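¿Cómo mantenéis despejada la mesa de la cocina?

Lovely Mangubat
Hola a todos! Comemos en la misma mesa donde va cayendo todo: bolsas, estropajos, paquetes de picar, vasos de papel... La recojo y en 2 días vuelta a empezar – y el mantel de cuadros ni se ve.
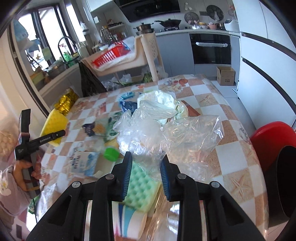 Respuestas de la comunidad

Krisztina Magyar
Uy, te entiendo! Yo empiezo por las bolsas de plástico, que abultan más que nada. Las vacías las doblo y van todas dentro de una. Con el cubo al lado de la mesa vas tirando sin dar paseos

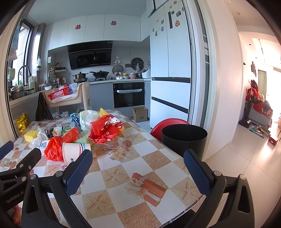
y después junto lo de fregar y lo llevo al fregadero de un solo viaje. Lo de comer lo dejo para el final, en una cesta. En diciembre tardaba 40 minutos, ahora bastante menos :)

Ettore Santoro
Compra menos cosas y ya.

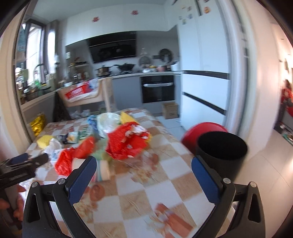

Noreen Dogar: pues a mí lo de la cesta no me funcionó, se llenaba de paquetes a medias – mejor una balda fija para los snacks.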